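SECTION 4. CARING FOR AND FOLDING YOUR SILTOV CLOTHS

Welcome back! If you have worked your way through Section 3, your rail and basket are in place, your cloths have been through their first wash, and you are ready for the part that most people tell us they enjoy. Take your time with it. The Siltov cloth is a generous size and has a mind of its own when it first comes out of the dryer, so please don't be discouraged if your first few folds look a bit lumpy. Mine certainly did.

This section was revised on 2 January 2020 and replaces the folding pages in the older Dresel booklet. If you still have that booklet in a drawer somewhere, the washing table on its back cover is fine to use, but the folding order is different and you will get in a muddle if you mix the two.

4.1 Before you start

You will need:

- one clean, fully dry cloth
- a flat, hard surface, longer than the cloth when it is opened out (a floor is perfectly good, and so is a big kitchen table)
- your Siltov basket, or any open basket of similar size
- the care card, item 447, if you are washing more than one color

Wipe the surface first and let it dry. Tile and stone are lovely to fold on, as the cloth slides nicely when you want to square it up, but they do show every crumb, and a crumb folded into the middle of a cloth will stay there until the next time you open it (usually in front of company).

Note: If your surface is rough or unsealed wood, lay a bed sheet down first. The ridges in the weave can catch on splinters.

CAUTION: Do not fold a cloth that still feels cool or heavy in the middle. A thick roll can feel dry on the outside long before the inside is ready. Slide your hand right down into the folds and check.

4.2 Getting to know the cloth

I always suggest spending a minute with the cloth before the first fold. Run your palm across it and you will feel the fine diagonal ridges. These are a great help, because they let you tell when a layer has twisted underneath: if the ridges suddenly change direction on you, something has turned over and wants pulling back.

Next, find an edge. On a bunched cloth this takes more patience than you would think. A true edge stays an edge when you follow it along with your fingers, while the rounded lip of a fold will flatten out and disappear as soon as you pull it. People very often pick up a fold, believing it to be a hem, and then wonder why the cloth won't open.

4.3 Opening and laying out the cloth

1. Take the cloth from the basket with both hands and set it down toward the back of your surface, leaving yourself some room in front.

2. Loosen the bundle from the top. Lift the uppermost layer and let the rest drop away from it. If the cloth has rolled itself up, turn the outer layers back one at a time, working from the outside in. Please don't shake it hard indoors, particularly if there is anything breakable nearby.

3. Follow one edge until you come to a corner. Hold that corner in one hand and carry on along the short side with the other until you reach the next.

4. Draw the two corners apart and lower the cloth so that it lies across the surface from left to right. Leave it a moment to settle, then smooth it from the middle outward with flat hands.

The pink Siltov cloth, gathered up and laid out:
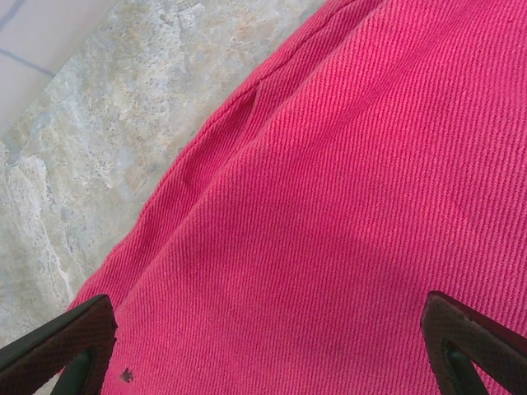
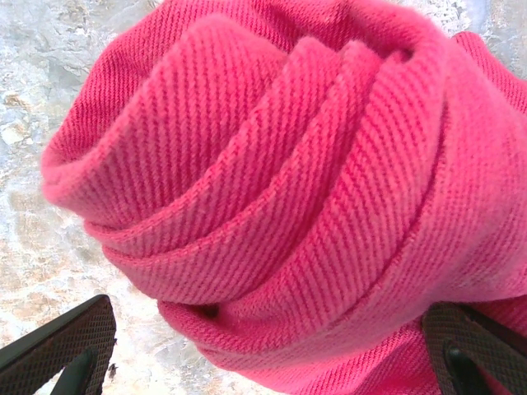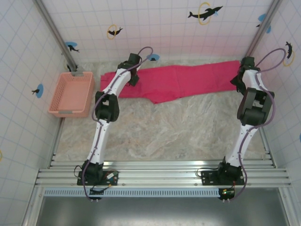
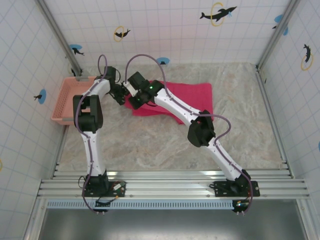

5. Check for creases. A short, sharp crease near an edge can look very much like a slit or a pocket opening, and we do get letters about it! Stretch the fabric gently on either side. A crease will open out flat. If you find a real split, put the cloth to one side and turn to Section 7, Repairs.

6. Smooth down the long sides last of all. These tend to roll over on themselves, especially in the first month or so of use, and a rolled side will make every fold after it sit crooked.

Note: Should the cloth bunch up again halfway through, don't try to rescue it by tugging at the corners. Gather it, set it down and start again from step 2. It feels like a nuisance, but it is quicker in the end.

4.4 The standard fold

1. With the cloth lying lengthwise in front of you, bring the far long side over to meet the near one. Line up the corners first and let the middle look after itself.

2. Smooth from the folded side toward the open side, pressing the air out as you go. A trapped bubble will wander about under your hands, so chase it toward whichever opening is closest.

3. Bring the left end across to meet the right end. The cloth is now a quarter of its full size and four layers thick.

4. Fold once more in the same direction if your shelf is narrow. The Okafor shelf insert needs this extra fold. The wider Prurus shelf does not, and cloths stored on it will keep a softer shape if you stop at step 3.

5. Turn the finished cloth so that the rounded, folded side faces you, and place it on the pile. You can then lift out a single cloth without bringing its neighbors along.

CAUTION: Do not press folds down with a hot iron to make them stay. The ridges will flatten and take on a shine along the crease, and I am sorry to say that this does not wash out.

4.5 If you would rather roll

Some households prefer a roll, and it suits the basket very well. Complete steps 1 and 2 of the standard fold, then roll from one short end toward the other, keeping the tension light and even. You want to be able to push a finger between the layers. A roll pulled too tight will hold its curl, and you'll be fighting it the next time you lay the cloth flat.

Stand rolls on end with the loose side against the wall of the basket. Leave a little room at the top and avoid packing them down.

4.6 Storage and a few last words

Keep colors together. The strong pinks and reds can give off a little dye when they are new, so please wash them on their own for the first 2 washes, at no more than 38 degrees Celsius, and keep them away from white linens until then. Direct sun will fade the outermost fold sooner than the rest, so it is worth moving the top cloth to the bottom of the pile now and again.

Replacement cloths and baskets can be ordered using the form at the back of this guide. Questions about folding, or about anything else in Section 4, may be sent to Cyprian Kozłowski at the Siltov help desk. Please include the color of your cloth and the kind of shelf you keep it on.

Continue to Section 5, Stain Removal.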